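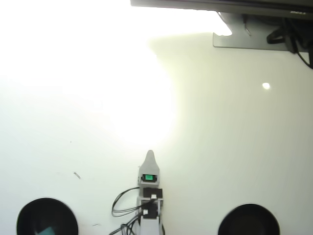 Gripper against a white surface, glare at upper left.

Convolution reverb: tail of spoken recording sounds metallic after 2 seconds

Posted by Vandana Dhillon in Sound Art and Field Recording

I am preparing a fixed-media piece from spoken psalm recordings made in the chapel at Clendodthorpe. The voices were recorded dry in a small room and I am placing them back in the chapel by convolution, using an impulse response I took there in September with a sine sweep.

The first part of the reverb is convincing. At 2,004 ms there is an audible change: the tail turns metallic and a faint whistle sits on top of it. In the spectrum the whistle is a narrow peak at 2,210 Hz. It is present whichever voice I feed in, and it is present in the impulse response on its own if I turn it up far enough.

Sweep length was 10 seconds, from 20 Hz to 20 kHz, played through one powered loudspeaker near the lectern and recorded with a spaced pair. Session is 48 kHz, 24 bit. I have tried a low-pass filter on the reverb return but that dulls the consonants. Is there a way to repair the file, or do I need to go back and record it again?

Girish Semwal
18th December

The whistle and the metallic tail are probably two separate faults.

A narrow peak that does not decay is not part of the room. It is steady noise which was in the recording during the sweep, most often a power supply or a lighting transformer. Deconvolution smears it in time, and once the real decay has dropped below it, it is all that is left. Check whether you kept any silence before the sweep. If the same peak is in that silence, you have your cause.

The change at 2,004 ms looks like the point where the decay meets the noise floor. To repair it:

Find the time at which the decay curve stops falling in a straight line. Do this per octave band, as the high bands will reach the floor much earlier than the low ones.
In each band, discard everything after that time.
Replace it with filtered noise that continues the same slope, crossfaded over 200 ms or so.
Sum the bands and apply a short fade at the very end.

Use different noise for left and right. If both channels get the same noise the tail will collapse to the centre, and with a spaced pair you will hear it happen.

If you do go back, use a 30 second sweep. Three times the length gives a little under 5 dB more signal to noise with no increase in level. Do not average several short sweeps in a building with heating or moving air, as the high frequencies will not line up.

Harsh Vashisht

Just use the Jeddale plug-in, it has churches in it. Nobody in the gallery can tell.

Nilton Rivadeneyra

Agree with Girish on the band-by-band method. One addition: cut the peak with a narrow notch in the raw sweep recording, before deconvolution, and keep it under 20 Hz wide. I had a similar tone at 141 Hz from an organ blower and notching it afterwards left an audible ring.

Keep the untreated file as well. For a quiet passage you may find the first 1.5 seconds with a plain fade is enough.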